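Adcombe Hall - Fire Extinguisher and Exit Check
Building walk-through, October
Checked by: Fulgencio Medrano
Areas covered: ground floor, upper floor, stairs A and B, loading side

Marks used: OK, Fix, Watch. Comments follow each item where there is something to say.

1. Main entrance doors
OK. Both leaves open fully and the closer on the left one has been adjusted since spring. The mat is flat. Panic bar releases on the first push.

2. Exit sign over main entrance
OK. Held on battery for the full test.

3. Corridor, ground floor
Fix. Two stacking chairs and a rolled banner were outside the Bodholm room again. I moved the chairs. The banner is too long for the closet and needs a permanent place. The corridor has to stay clear for its full width, including during setup.

4. Extinguisher, ground floor corridor
OK. Needle in the green, pin and seal in place, tag initialed. Bracket is tight.

5. Extinguisher, kitchen
Fix. Seal is missing. The pin is in and the gauge reads fine, but we can't tell if it has been used, so it goes out for service. Spare from the store is hanging in its place. Serial ends in 232.

6. Kitchen fire blanket
OK. Tapes hang free. Someone had hung a dish towel over them. Please use the hooks by the sink.

7. Stair A
Watch. Third tread from the top has a lifting nosing strip. Not a trip hazard yet. The door at the bottom latches by itself from any position.

8. Stair B
Fix. Door at the top doesn't latch unless pushed. I tried it ten times and it caught twice. The Suvarna closer fitted here is set too weak or is worn out - adjust first, replace if that doesn't hold. Until then the last person out pushes it shut.

9. Emergency lights, upper floor
Fix. 3 units failed the battery test: the one outside the restrooms, the one at the head of stair B, and the one in the small meeting room. All the same age, so I would order batteries for the whole floor.

10. Alarm panel
OK. No faults showing at 8:40 a.m. Zone chart is still the old one and calls the Ilix room "Library." Needs a new print.

11. Call points
OK. Tested the one by stair A with the key. Bells heard on both floors, though faint in the restrooms with the hand dryer running. Next check should use a different call point.

12. Electrical closet
Fix. Paper towels and a box of light bulbs stored on the floor under the panel. Nothing gets stored in this closet. Door was unlocked.

13. Extension cords
Watch. One cord runs behind the radiator in the office. Casing looks sound. Move the printer to the other wall and the cord isn't needed.

14. Loading side door
OK. Opens outward without catching. The clear area outside is painted, but the paint is fading. The 50 on the speed sign can't be read from the gate either, which I will report separately.

15. Assembly point
Watch. Sign is there but the hedge has grown over the lower half.

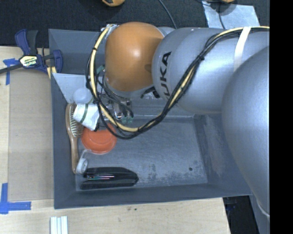

Kosmas Athanasiadis: On item 8, please don't mark that door as something people can push shut. If it doesn't latch it isn't a fire door, and in an evacuation no one is going to turn around for it. I'd move it to the top of the list and get the closer looked at before the next evening booking. Item 5 I agree with. Item 9, the batteries are 50 dollars each last time I bought any, so get a price for the floor first.

Reply from F.M.: Agreed, item 8 is now first. Stair B door to be adjusted before any evening use. Will get a battery price.

Open items carried forward: 3, 5, 8, 9, 12
Watch items: 7, 13, 15
Zone chart reprint: not started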